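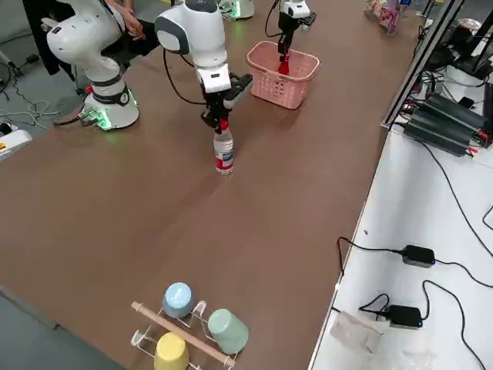
PRESS RELEASE - for immediate use

Trultska side road crossings to go ahead from October

Thirteen junctions along the Binport Road corridor get continuous footways and tighter corners. Work starts in October. First one is the Kokkonen Street junction, by the chemist.

Street design practice Bruterico has finished the detailed drawings and Trultska town council has signed off the lot bar one (see below). Contractor is being appointed now, name to follow.

What's changing

At each junction the footway will carry straight on across the mouth of the side road, same level, same paving. Drivers turning in or out go up a short ramp, over the footway and down again. Corner radii come down to 3 metres where there are no bin lorry issues, a bit more where there are.

No new signals. No zebra markings on the side roads either, the footway itself does the job. Existing dropped kerbs come out and the drainage gets moved, which is where a good chunk of the cost sits.

Parking: double yellows extended back from the corners at most sites. Blue badge bays all kept, two of them shifted one car length along.

Why now

Binport Road is the main walking route between the station and the college. It was resurfaced years ago and the side roads were left as they were - wide bellmouths, cars swinging in at speed, people on foot breaking into a jog halfway over. Anyone with a buggy knows the Kokkonen Street one.

A count at that junction recorded 2,481 people walking across the side road between 7am and 7pm. Motor traffic in and out over the same hours was far lower. The layout says the opposite.

Teemu Lappalainen, lead designer at Bruterico, said: "We walked the whole road with the kerb lines marked up on paper and kept getting the same answer. The corners are too generous. You can take a van round most of them without really braking, so people do. Bring the corner in, bring the footway through, and the driver has to look for someone before turning. It isn't complicated but the levels have been a pain, some of these side roads drop away quite sharply and you have to get the water to go somewhere."

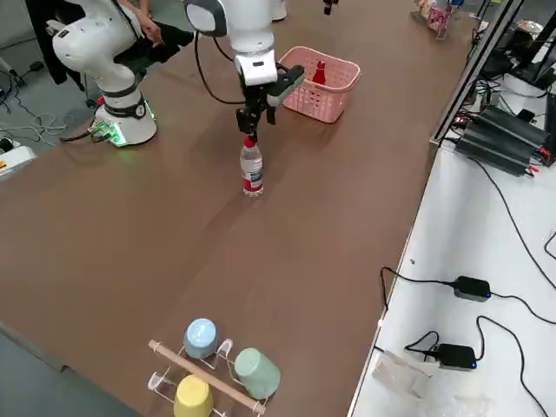 Page last changed: October, 4.15pm (parking paragraph corrected)

What came out of the consultation

Most replies were in favour. Main worries, and what was done about them:

Blind and partially sighted people asked how they would know they were crossing a road if the kerb has gone. Fair point and it changed the drawings. The narrower, quieter side roads keep a fully continuous footway. At the five busiest ones there will be tactile paving on both sides and a clear change of tone between footway and ramp. Bruterico will walk those sites with local cane and guide dog users before the ramps are cast, and again after.

Cyclists asked about the ramps. Gradient is the same for the full width, no gap at the kerb. The advisory lane on Binport Road isn't touched by this scheme, seperate job.

Shops asked about deliveries. Loading stays where it is. During the works each side road will be shut at the Binport Road end only, one at a time, around a week and a half each, with acess kept from the back.

Mill Lane, the last junction on the list, is the one not signed off. There's a gas main higher up than the records showed and the ramp may have to be a different shape. Drawings for that one will be put out again on there own.

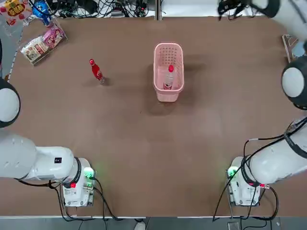
Until that's settled Mill Lane sits at the end of the programme and the other twelve go ahead without it. If the main has to be lowered the cost falls outside the current budget and the council will need to come back to it.

Works hours are 8am to 5pm. Noisy breaking-out not before 9. Footway on Binport Road stays open throughout, with boards and temporary ramps where needed - if you find a board missing or a ramp that rocks, ring the site office, the number will be on the signs at each end.

Bus stops: one stop moves for the duration of the Kokkonen Street work, towards the station, same side. Timetables not affected.

Drawings can be seen at the town library, ground floor, or asked for by post. Large print copies on request.

Ends

Notes for editors

A continuous footway is one that carries on over a side road without a break in level or surface.

The corridor runs from the station forecourt to the college gates.

Teemu Lappalainen is available for interview, mornings best. Please go through the Bruterico press desk.

Drawings of the Kokkonen Street junction, before and after, can be sent on request. Credit Bruterico.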